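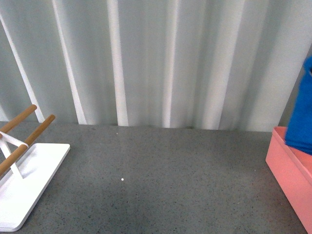

Filed under: Workshop notebook / Laundry and linens

20 March 2023

Back on the rack today, after rather a long gap — I see my last proper entry on it was in October, when we were still arguing over which end of the table it ought to live at. I've settled on the left, with the pink bin over on the right and the blue cloth hung on the far end of it, and a good wide stretch of speckled tabletop between the two for folding. I do like having that much room, it makes the whole job feel less of a scramble.

The curtain stays drawn behind the table for now. I meant to try it open and then got talking about the Nelholm order, so that will have to wait.

Plan is 50 cloths through the rack, 11 to a batch and whatever is left over at the end, folded in thirds the way the Mukdale people like them. The wooden rods want a wipe before anything pale goes on them, please, whoever starts first.

Still to do: a pass over the tabletop with a damp sponge for the little specks, and find out whether Gavirow can send us a second rack like this one. Batch sheets are in the folder marked 301.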